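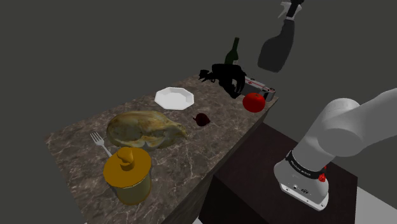

Robots at work: what has it done to your job?

Started by pansandladles, June 2023

pansandladles
Hi all, long time reader, don't post much. I work in the prep kitchen at a catering place called Karkalley (staff canteens mostly, a few weddings when we're lucky) and we've been told we're getting arms on two of the benches. There's a firm, Limesar, who do the whole thing for you. They build your kitchen on a computer first and train the arm in there, picking things up and clearing down, and then the real one gets bolted in next to the sinks.

I'm on the clear down team so you can imagine I've got feelings about it! The managers keep saying no jobs are going. I half believe them. What I want to know is what changes for the people who stay. Anybody been through it?

grungate_nights
Yes, me. Grungate depot, night shift, packing trays. We had ours put in back in January. No jobs went, that bit was true for us, but three people moved to days and weren't replaced, so read into that what you like.

The work itself is less lifting and more watching. You stand there and wait for it to get stuck and then you unstick it. My back is better. My head is worse, if I'm being fair, it's a very long night when your main job is looking at something.

tam_o
Can't agree with that at all. I'm at the same sort of place (not Grungate) and the watching only lasted while it was new. Once it settled down I was off doing labels and stock and hardly looked at it. I'd never go back to doing all the trays by hand. My wrists were shot by the time I was forty.

grungate_nights
Well ours hasn't settled, and it's had months. Might be the trays. They changed supplier after the arm was trained and the new ones are shinier, and it hates them.

pansandladles
See that's what worries me. Our benches are never the same twice. You get a chicken on there, a couple of onions, half a bottle of cooking wine, whatever the last person was cleaning with, forks all over the shop. I can clear that in no time because I know what's rubbish and what's somebody's lunch. How does it know?

Szabolcs Deák
Hello, I do this for a living so take my view with that in mind. I worked on the rollout at Balogh, which is a bakery with 108 people on the floor. I don't work for Limesar.

The practice kitchens are messy on purpose. You throw in food, cutlery, crockery, bottles, cleaning stuff, you move it all about and you let the arm try over and over. A simulated chicken costs nothing to drop. So an untidy bench by itself isn't what I'd worry about. What it doesn't learn in there is your house rules. Which jar stays out, where the sprays live, whose mug that is. Someone has to tell the people training it, and at Balogh the engineers asked the managers, and the managers didn't know. It was the cleaners who knew. We lost 4 weeks over that.

So my advice is to ask now, before it's bolted down, whether your team gets to sit with them. And ask for it in paid hours.

pansandladles
That's really useful, thank you. We've had one meeting so far and it was all slides. I don't think anybody from clear down has been asked a thing.

tam_o
Agree with Szabolcs on that. We were asked and I reckon it's why ours went in so smoothly. I spent two afternoons with a lad who wrote down everything I said, including the rude bits.

mrs_hob
Am I the only one who thinks you're training your own replacement for nothing? You give them everything you know, it goes in the computer, and next year there's a cheaper person on the bench who only has to know where the stop button is. I've been in kitchens over 9 years and what I know about a bench is the only thing I've got to bargain with.

tam_o
Bit gloomy. They still need somebody who knows when it's wrong.

mrs_hob
They need one somebody. How many are on your bench now compared with before?

tam_o
Two, used to be three. But she left to have a baby, she wasn't pushed.

mrs_hob
And they didn't replace her.

tam_o
No. Fair enough, they didn't.

grungate_nights
Same as ours then.

Szabolcs Deák
I won't argue with that, I've seen it as well. At Balogh the union got it written down that anyone helping with the training went up a pay grade and kept it. It wasn't a fortune. It did mean the knowledge was treated as worth something. If you haven't got a union I'd still ask for it, in an email, with names on.

pansandladles
We haven't, but there's six of us on clear down and we get on. I'll put it to them at break tomorrow. Does anyone know if you can ask to see the practice kitchen before it all goes live? I'd like to see where it puts the sprays, for one. Ours go under the sink, never up by the food, and I'd bet money that wasn't on a slide.

Szabolcs Deák
Yes, ask. They'll have it on a laptop. Take whoever is fussiest.

pansandladles
That'll be me then. Will report back.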